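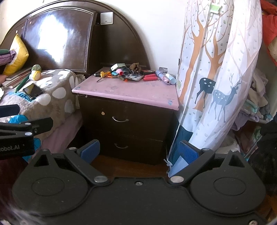

Shadi Smadi wrote after the last session to ask why we were spending a whole unit on collecting demonstrations when the learning part is where the interesting math is. The answer, which takes up the rest of this handout, is that the math will learn whatever you give it, including your bad habits, and it has no sense of shame.

Unit 5: Gathering examples by hand
Handout, revised 19/06/2022

What we are collecting

One example (an "episode" in the readings) is a single attempt at a single task, from the moment the gripper starts toward an object to the moment it lets go and backs off. It has three parts: the video from the camera on the tool, the opening of the fingers over time, and the path of the tool through the room. The learner gets these and nothing else. It does not get your intentions, your commentary, or the look on your face when the scissors slid off the nightstand.

The tool is carried by hand, so we can work in homes. A home supplies what our lab bench never did: pliers next to a hair tie next to an umbrella, on a surface with scuffs and stains of its own. In October we tried to imitate this on the bench with objects bought for the purpose. The model trained on that set, Durkow, was excellent at picking up new objects placed one hand's width apart by a tidy person. We have kept it as a warning.

Before you start

Ask whoever lives there what you may touch, and write the answer down. Personal things will be in view, and papers with names or phones with messages on them should be turned over or moved before recording begins. That is the only tidying allowed. If you straighten the rest you are collecting in a showroom, and see Durkow.

Open and close the fingers fully 2 times at the start of each batch, in view of the camera. The Treda script uses this to line up the finger signal with the video. People skip it once, spend an evening aligning files by eye, and do not skip it again.

Check that both grip pads sit flat. A twisted pad still grips, after a fashion, and the learner will faithfully copy the odd wrist angle you invented to make up for it.

During the episode

Move at the speed of someone who has done this before and is not in a hurry. Most beginners go very slowly because they are being recorded. The learner then concludes that slowness is part of the task.

Look where the tool looks. You have two eyes and a neck – the camera on the tool has neither. If you reach for a screwdriver you can see perfectly well over the top of the gripper, while the camera sees only a bedspread, you have recorded a demonstration of clairvoyance. Approach so that the object comes between the fingers in the video before they close.

Do not use your free hand. Everybody does it at least once, usually to steady a bottle, and usually swears afterward that they didn't.

Vary the start. Come from the left, from higher up, from across the room. Sixteen episodes from 16 starting points are worth more to us than 80 from the same spot on the floor, and they are a good deal less boring to review.

Mistakes, and which ones to keep

A fumble followed by a recovery is a good example. Keep it, and label it "recovered." The Rana set was cleaned by someone with high standards, who removed every episode in which the fingers missed on the first try. The resulting model had never seen a miss. When it missed, it carried nothing to the goal with great confidence and opened its fingers over it.

A fumble followed by giving up is also kept, in a separate folder, labeled "failed." Do not delete anything in the field. You are tired, you are standing in somebody's bedroom, and your judgment is poor.

Throw out (later, at a desk) episodes with a free hand in view, a dropped signal, or a person walking through who has not agreed to be recorded.

Labels

Write one plain sentence for each episode: "pick up the pliers and put them on the bed." Name the object the way the people in the house would. Judovar, our labeling tool, will accept "manipulate item" without complaint, and a past group used it for an entire afternoon. We have no idea what they were picking up. Neither do they.

For next time

Working in pairs, collect 16 episodes of one task in one room, with at least five in the most crowded part of it. Swap sets with another pair and review theirs without asking them anything. Bring a page on what you could not tell from the recordings alone, along with your own consent notes and the unedited files. Tools are signed out at the front desk, and the chargers go back with them.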